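Are parish registers any good for counting immigrant households?

Danilo Umali
12/9/25

I'm writing up the history of the Filipino congregation in Skultcombe, where my grandparents settled. A booklet put out by the Samusell Society says 63 families had joined the parish by the end of the first decade. It gives no source. I went through the baptism register and can only find 13 surnames that look right to me. Is the booklet wrong, or am I reading the register wrong? I don't much trust either one at this point.

Norbert Vlček

Both, probably. A baptism register tells you who had a baby and brought it to that church. It won't show single nurses, older couples, or people who went to the Methodists. And how are you deciding what "looks right"? Plenty of Filipino families have Spanish surnames, and so do plenty of families who never set foot in Manila. A woman who married a local man may be hiding under Miller.

As for 63, anniversary booklets copy from older anniversary booklets. I chased a number like that for a Czech parish in Wernar and it came from a banquet seating list. I'd want to see the paper before I repeated it. 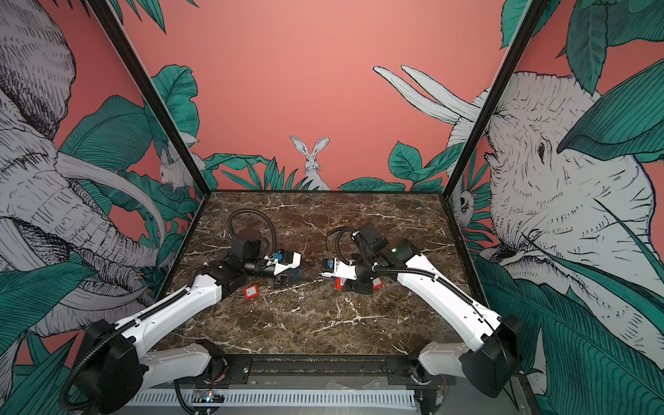 Jungle mural on a salmon-pink wall, with two robot arms at the table

Try the marriage register, the confirmation lists and the pledge envelopes if the office kept them. Then city directories for the same years. If a household shows up in two places I'd count it. If it shows up only in somebody's memory, put it in a footnote.

Charito Dumlao

My mother was in that church and there were a LOT more than 13 families, believe me. Everyone came at Christmas. Ask the older people.

Rosalinda Tan

Everyone coming at Christmas is how these totals get inflated, with all respect to Charito's mother. Cousins drove in from other towns.

One thing to check is what the booklet means by "family." In the Dela Peña papers, which I indexed for our local history room, box 7 has a membership roll where each adult child is entered as a separate family once they start giving. Three brothers in one house make three families. If Samusell used a roll like that, your two numbers may not be measuring the same thing. I haven't seen their roll, so take that as a guess.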